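Search this site Search Go Advanced search

4. Results: small textiles left on the made bed

4.1 The setting

The third part of our study concerns the bed after it has been made. In the earlier sections we looked at shelves and drawers, where every piece has its assigned place. A made bed has no such places. It is a wide, flat, clean area, and people who tidy a bedroom use it as a table. They put on it what they will deal with later, and very often the later moment does not come before the evening.

We worked in the Bralov rooms, which are kept for household studies and are furnished like a simple guest bedroom. The bedding follows the same order each time: pillows at the head, a white top sheet folded back, a beige-gray duvet layer below it, and a white towel blanket over the foot of the bed. One small piece of cloth on the towel blanket was the usual starting condition for this part. We call it the "remaining item", following the wording of the Baert checklist.
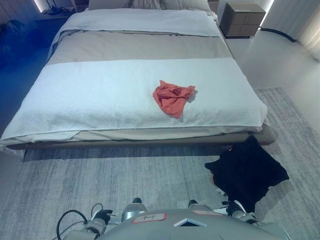

Figure 6. The made bed with the remaining item on the towel blanket.

The remaining item was chosen in a strong color so that it could not be overlooked. In the first rounds we had used a white napkin, and this was a mistake on our side. On white terry a white napkin is easy to miss, and we could not separate the people who did not see it from the people who saw it and left it. With the orange-red cloth of Figure 6 this question is removed.

4.2 How the cloth is taken up

We collected 300 written records of tidying in the Bralov rooms and compared them with 60 household diaries from the Prekilent survey. Both sources describe two ways of taking up a small cloth. In the first, the cloth is taken at one end and lifted away. In the second, it is first spread on the bed, then folded, then carried. The second way takes longer, but it was preferred for anything that would go back to a shelf.

The nubby surface of the towel blanket has its own influence. When a thin cloth is pulled over it with little height, the loops can hold the cloth, and the blanket moves a little with it. Several diaries mention that the blanket had to be pulled straight again afterward – a small task, but one which was almost never planned. For this reason we record the state of the blanket edge together with the state of the cloth. 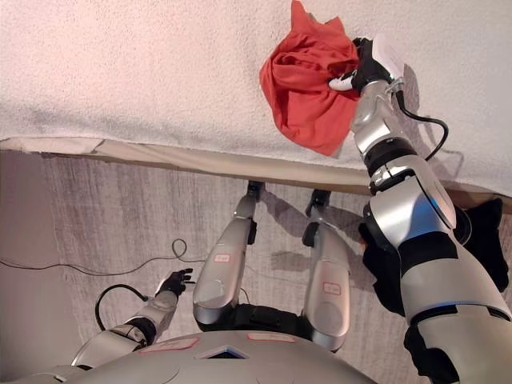

Cokley, on reading a draft of this section, objected that we give too much weight to the blanket, and that in most homes a cloth lying on the bed is simply laundry that stopped halfway. In this view the real question would be the distance to the laundry basket, and the type of bedding would be of second importance. We accept the point in part. The diaries do name the basket often, and we did not measure how far it stood from the bed. However, nine of the diaries describe a cloth which was picked up, looked at, and put down again on the same bed, with the basket in the same room. Distance alone does not explain these cases well.

4.3 Gathered or spread

A further difference was found in the form of the cloth when it lies on the bed. Diary writers called a gathered cloth "dirty" more often than a flat one, also when they wrote in the next line that it came from the clean pile. The form seems to decide the category before the hand does.
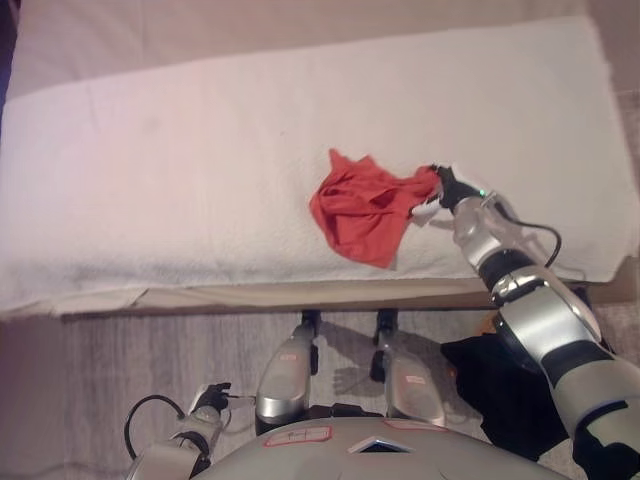 For the coding we therefore use only two forms, gathered and spread, and we leave out the question of clean or dirty unless the writer says it directly. Half-folded pieces were coded as spread. This rule is rough, and a finer scale was tried in December, but the two coders did not agree well on the middle steps and we returned to the simple one.

The form of larger pieces, such as bath towels and pillow covers, is treated in Section 5.

Related items
Bedding layers and the order of making a bed
Chairs as storage in small bedrooms
The Baert checklist: notes for coders
Folding habits in shared households

This site uses cookies to remember your settings. Accept Manage preferences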